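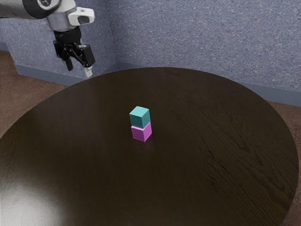
## Unit 4: Reading a Police Report Like an Editor

Welcome back! I think this is the best unit in the course, because from now on you'll never read a short crime story the same way. Bring a pencil and a copy of the Drustlow burglary packet. We'll be marking it up a lot.

### The thing we're studying

A first-day crime story is usually tiny. Ours run to 300 words at most, and the opening paragraph has to carry most of the load. In that small space a reporter has to say what happened, where, when, who says so, and what the police have done about it. It's a wonderful little machine once you see how it works.

The Drustlow packet has three items in it:

- the press release from the police department
- the first story, filed before 9 a.m.
- the longer story from that evening, which runs to 1000 words

Read them in that order. Please don't skip ahead to the long one, even though it's the most fun.

### Attribution

Go through the first story and underline every fact. Then circle the words that tell you where each fact came from ("police said," "according to court records," "a neighbor said"). Some facts will have no circle near them. Ask whether they need one.

"The Grernier warehouse is on Canal Street" needs no source. Anybody can walk over and look. "The burglars came in through the loading dock" needs one badly, and in the first story it doesn't have one! Look at the press release again: police said a loading dock door was *found open*. Those are two different claims, and the gap between them is where corrections come from.

### Arrested, charged, convicted

These get mixed up all the time, even by people who know better.

**Arrested** means police have taken someone into custody. There may be no charge yet, and there may never be one.

**Charged** means there's a formal accusation. Name the charge exactly as the document gives it. Burglary, robbery and theft are separate words with separate meanings, and the definitions vary by state, so check yours.

**Convicted** means a guilty plea was accepted or a judge or jury found the person guilty. Only now can you write "the burglar" about a particular person.

A small trap: "arrested for burglary" sounds to many readers as if the burglary by that person is settled. "Arrested on suspicion of burglary" or "arrested in connection with a burglary" is safer. Your newsroom's style guide may prefer one, so follow it.

And watch "alleged." It's handy, but it can land in silly places. If a warehouse was broken into and the owners have the busted lock, there's no "alleged break-in." There's a break-in, and an alleged burglar.

### Numbers

The press release says 300 cartons were taken. The evening story gives the same number but credits it to Bollo, the freight company that had rented the space. Who counted? When? If one party is simply repeating the other, you have one source, however many times it shows up in print. I love this part of the packet, and we'll spend a good chunk of class on it.

### What to leave out

The first story names the street where the arrested man lives. Does the reader need that? Come ready to argue either side. Last May this discussion ran right through the break and I had to shoo everyone out.

### For next time

1. Rewrite the first Drustlow story from the press release only. Keep it to 4 paragraphs.
2. Write down two questions you would phone the police with before filing.
3. Read the Rebelo court filing in the back of the packet, and mark every place where the wording changes from "suspect" to "defendant."

Drafts go in the tray by the door. Messy is fine, and I really do enjoy reading the crossed-out bits.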